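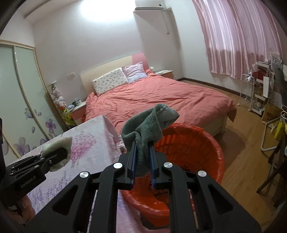 Can a machine do the housework yet?
Speaker notes - Rekha Negi, Ruline

Slot is 15 minutes plus questions. Aim to stop early.

Opening

Say hello, thank Elibariki Urio for the invitation and for sorting out the projector. Leave the first slide up while people sit down.

Ask for hands: who folded any washing this week? Then ask who would pay a machine to do it. Wait for the hands to go up before moving on.

Give the short answer now so they are not waiting for it. Some jobs yes, most jobs no, and laundry is among the hardest of the ordinary ones.

What already works

Floors. Robot vacuums are fine on flat floors with the clutter picked up first. Mention that the picking up is the part people wanted help with.

Dishwashers and washing machines. They count as automation, and we forget it. They work because the job was moved inside a box. Loading and emptying the box is still done by hand.

On the shop floor it is the same pattern. At Dhillon the packing line moves the same carton all day, and the arm hardly misses. Returns come in mixed bags, and returns are still sorted by people. Tell the story about the cardigan in the shoe box if there is time.

Why cloth is hard

Point back to the towel on the first slide. It is crumpled over the tips of the gripper, above a plastic basin. Ask the room where the corners are. People will guess. The machine has to guess too.

A mug has one shape. A towel has a new one every time you let go of it. Pick it up in the middle and you have learned very little about where the edges are.

Two fingers pinching is a crude sort of hand. We slide cloth between finger and thumb to find a hem and hardly look while we do it. Grippers with decent touch sensing exist, but they cost more and wear out sooner. (If someone asks about suction, say it is good for card and poor for terry.)

Rooms are hard as well. Use the bedroom on the slide: a loose duvet, soft toys, a rack, boxes on a cart. A test bench has none of that. Most of the failures we log at Ruline start with something being in a slightly different place.

The numbers

Keep this to one slide. From our own trials in January, on the Wakby test set:

3764 attempts at picking one cloth item out of a pile.
The best set-up took 45 seconds per towel, pick to fold.
A person in the same trial folded a towel in well under 10.

Say clearly that this is one team and one set of towels. Do not let it turn into a league table. Skatia measure theirs in another way, and the two can't be compared.

Where I think it goes next

Hotels and laundries before homes. Same towels, same table, someone on site when it jams. Homes come later, and I would not put a year on it.

Learning from people doing the job is the part I am most hopeful about - many short goes, in real rooms, with real washing. It is slow and dull to collect, and it seems to help more than clever code did.

Cost. A machine that needs a visit every 60 days is no use to a family. Pause here, as the care home people will want to come in.

Questions likely to come up

Safety around children: soft grip, low speed, big stop button. Admit that standards are behind.

Jobs: be straight. Some sorting and folding work will go, starting in the big laundries. I don't know how much.

Fitted sheets: no.

Leave the contact slide up and hand back to Elibariki.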